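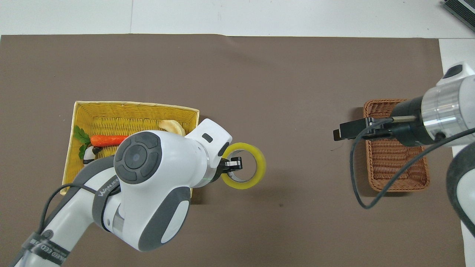

Figure 4. Shallow yellow woven basket on a table mat, with an orange toy carrot and a small black-and-white toy figure inside. A roll of yellow tape is to the right of the basket.

Papers > Household Storage > Open Containers on Shared Tables > Section 4

Shares 16 | Comments 4

4. What goes in the basket

4.1 Open containers and mixed contents

Section 3 dealt with containers that have lids. The remaining containers in the Rindstead survey are open ones: trays, bowls, shallow boxes and baskets kept on a table that more than one person uses. We recorded 183 of them in 70 homes. Most stood on the table where meals were eaten or homework was done, and most had been bought for some other purpose, usually bread or fruit.

We call a container "mixed" when it holds things from two or more of the groups in Table 2 (toys, stationery, food, keys and cards, repair items, other). Mixed containers were the usual case in homes with children under eight. In homes without children they were less common, and the mix was different, with keys and repair items making up most of it.

A low basket of the type in Figure 4 has a few features that matter for this section. The sides are shallow, so a person sitting at the table can see what is inside without standing up or pulling the basket closer. The rim is flat and can be gripped anywhere. The shape is rectangular, and people in the interviews told us they lined such baskets up with the table edge when they cleaned, then stopped paying attention to the angle until the next cleaning. The weave gives the bottom some texture, and several parents mentioned that small toys stay where they are put, while in a smooth tray they slide to one end when the tray is lifted.

4.2 Toys and stationery

The pair of groups found together most often was toys and stationery. Tape is the clearest case. It is used for school projects, for wrapping and for mending paper toys, and it tends to be left out on the table between uses. When the table is cleared for a meal, a roll of tape may go back to a drawer or into whatever open container is closest. In the diaries the second choice was more common in the evening.

Toy food raised a question in coding. A toy carrot is a toy by any ordinary rule, but in two homes the adults stored toy vegetables with the real fruit because the children set them out at mealtimes. We coded by what the object is and left aside where the family thought it belonged. Satish Gounder, who did the second round of coding, argued for the opposite rule, and his version is given in Appendix B. The two versions agree for nearly all homes. They differ mainly in how many kitchen containers count as mixed.

Small animal figures gave less trouble. They were often the last items put away, and often the only items a child would put away without being asked. Yamuna Mudaliar's interview notes have several children naming the basket as the place where an animal "sleeps." We did not plan for this and have no measure of it, but it may explain why figures turn up in open baskets more than in lidded boxes.

4.3 Mats

A mat under the container was treated in the first draft of the form as decoration and was not recorded. This was a mistake, corrected in March. In homes with a large mat on the table, people tended to treat the mat as the working area and the bare part of the table as a place for things that were not in use. Containers on the mat were opened, moved and emptied more often than those off it. The mat also marks how far the clutter is allowed to spread. One father said that anything past the mat was "officially a mess."

On a pale tabletop a darker mat makes small light objects easier to find. People brought this up when they talked about erasers, tape and board game pieces. We did not test it.

4.4 Putting away one item at a time

For the tidying task each person was asked to clear the table in their usual way. Two styles came up. In the first, the person gathers several loose items against the body or in both hands and drops them into the basket together. In the second, items are moved singly, and the person decides on a place for each one before picking up the next. The second style is slower, but it left fewer things in a container that the person later said was wrong.

Rings and rolls are handled a little differently from solid objects. A roll of tape can be picked up by its rim or through the hole in the middle, and people who did the latter often kept it on a finger while they moved other things. In a shallow basket a roll can be laid flat or stood against the side. A roll laid flat takes up a good part of the bottom, and the small toys then end up on top of it or inside it. Several adults gave this as the reason they looked for the tape and could not find it.

4.5 Limits

The Rindstead homes are all apartments, and the tables are small. A family with a separate playroom may have no need for a mixed basket at all. The comparison with the Laxdal homes, where storage furniture is built in, is left for Section 5. We also visited each home in the daytime, when the table had usually been cleared at least once.

Dinesh Nair and Krishnamoorthy Rao read earlier versions of this section.

Comments (4)

Jayson Dimaculangan
Useful section. Is the corrected form with the mat question available anywhere? We are starting something similar with office kitchens and left mats out too.

Siva
I agree with Gounder on the toy food. If the family keeps it with the fruit then it is kitchen stuff.

paperclip1000
Our basket was for bread. It has not had bread in it for years.

Jayson Dimaculangan
Found the form, it is at the end of Appendix A. Please ignore my question.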